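28 March 2020

Rained all morning, so I had no excuse left not to deal with the table.

The marble board from Plakico has been on it for 15 days now and I still can't decide if I like it. The catalog called it "a calm, timeless surface for any workspace." I don't know what a calm surface is. I know what a white one is, and a white one shows every crumb of eraser and every coffee ring, and then you spend the evening wiping it. The veins help a little. They're brown and tan and thin, and from across the room they could pass for stone if you were in a hurry. Up close I keep thinking I've spilled tea.

It cost 40 more than the plain gray one. I went back and forth over that and then paid it, which tells you how firm my principles are.

What I never believed was the part about it sitting flat on anything. The table under it is corrugated metal, all ridges, and I've complained about those ridges since we took the thing home from Garnovden. Pens roll into them. Screws roll into them and then you have to tip your head sideways to find them. A board on top was supposed to end all that, and I'll admit that writing on it is better than writing on a washboard. But there's still bare ridge on both sides, and that's where everything ends up.

I tried it square to the edge of the table first. Hated it. Put it on the diagonal and disliked it less, so on the diagonal it stays for now. Bisach's booklet says a slanted work surface "opens up the elbow." I read that twice and I'm no wiser, but my elbow has no complaints so far.

The shine is my main quarrel. With a light on, there's one patch near the lower right that glares straight back at you. I had read two reviews that said "no reflections at all" and I'd like to know what those people had it under. A blanket, maybe.

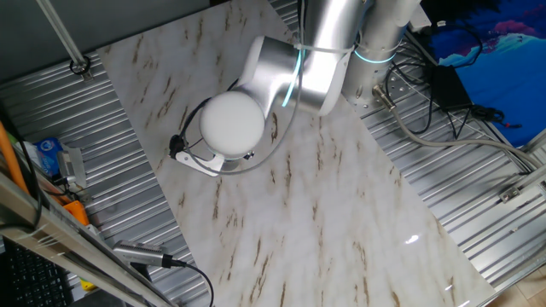
## What's still lying around

The black cables. I told myself I would sort them before lunch, and I moved them a hand's width and went to make a sandwich. They lie in the same tangle on the ridges, with the power adapter at the far end of it. I own a packet of Collet ties, which promise to "tame any bundle in seconds." I've used 6 of them over the winter and I would not say tamed. The clear one up on the silver arm is doing its job, I'll give it that. One out of the lot.

The blue and white package is on the left by the orange hose. I keep meaning to find it a shelf. It's not in anyone's way, and that's exactly how things get to live on a table for a year.

The poster can stay. I was against having it in that corner, and I said so at the time, but the light blue and the pink bits are the only cheerful thing on that side, with the wall behind the table being as dark a gray as it is. I still think we should have gone lighter with the wall. The paint card said "warm slate." Warm compared to what?

## Later

Wiped the whole board down with a damp cloth and then a dry one. The leaflet wants you to use Plakico's own cleaner, sold separately, naturally. Water did fine as far as I can tell. Ask me again in April.

Swept the wood floor too, and got 3 washers and a pencil stub out of it, all of which I suspect of having come off the ridges. I thought about ordering a second board to cover the right-hand side and got as far as looking up the delivery charge. Closed the page. They want almost as much to bring it as they do for the plain gray one, and then I'd have two of them to keep clean.

Soup for dinner. Have to remember to buy a matte lamp shade, if there is such a thing and it isn't just another word on a box.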